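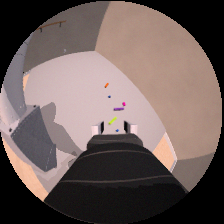

Sim view from the wrist camera, small parts sorting cell, loose pieces on the bench

Thread: Robot on the sorting bench, what happens to the rest of us?

potley_packer
Posted 6/25/21
Evening all. Long post, sorry, kettle on first. I've been on the hand sorting benches at our place in Potley for 11 years and we're getting a Zeltereck arm in October. They've sent us the simulation to look at beforehand, so I've put a still at the top of the thread. It's the gripper with its fingers open and a few sticks and little blue bits in front of it, much like the odds and ends we pick through every shift (only ours come 800 to a tub and never that nicely spread out!). I'm not against it. My wrists would be glad of the rest, to tell the truth. But the talk in the canteen has been gloomy and I'd love to hear from anyone who's been through it.

benchmouse
Welcome, and don't fret too much yet. We had two arms put in at Lambert and I went from picking to minding them, which I was dreading and have ended up rather enjoying. You do miss the chatter, though. Six of us round a table could put the world to rights before dinner, and now I'm stood between two cages with my ear defenders in. Ask them early on where people will be standing, and whether you can still see each other. I wish we had.

Gasket
I'll be the grump, then. At ours the hourly target went from 590 to 1,668 the month the machine arrived, and the people feeding it had to keep pace. It was sold to us as taking the strain off. My back says otherwise, because lifting tubs is heavier work than picking ever was. Get the feeding job written down, with the pay grade next to it, before anyone signs anything.

benchmouse
Fair point on the tubs, Gasket, but that sounds to me like a bad layout and a greedy target. Ours has a lift table and I hardly bend all day.

Gasket
And who decides whether you get a lift table? The same people who set the target. I'm glad yours turned out kind, I really am, but I wouldn't bank on it.

tealeaf_mudora
Maintenance side here, Mudora works. Looking at your picture, the lime green stick is lying at a slant and the purple one is nearly level, so the fingers have to come at each of them differently. Ask to see it tried with your real parts, the bent ones and the sticky ones as well. Our first few weeks were mostly clearing jams, and it was the old hands from the benches who could tell us which pieces would cause bother. Two of them now do the set-ups and they're paid better for it, though it did take some arguing.

potley_packer
Oh, this is all so useful, thank you, even the grumpy bits! I hadn't given a thought to the tubs. There's a meeting with the shift managers coming up and I'm taking a list: who feeds it, what grade, lift table, and can we bring a tub of our own rubbish for it to try. Does anyone know if the set-up training is normally done in paid hours?

tealeaf_mudora
Ours was. Get that one in writing too.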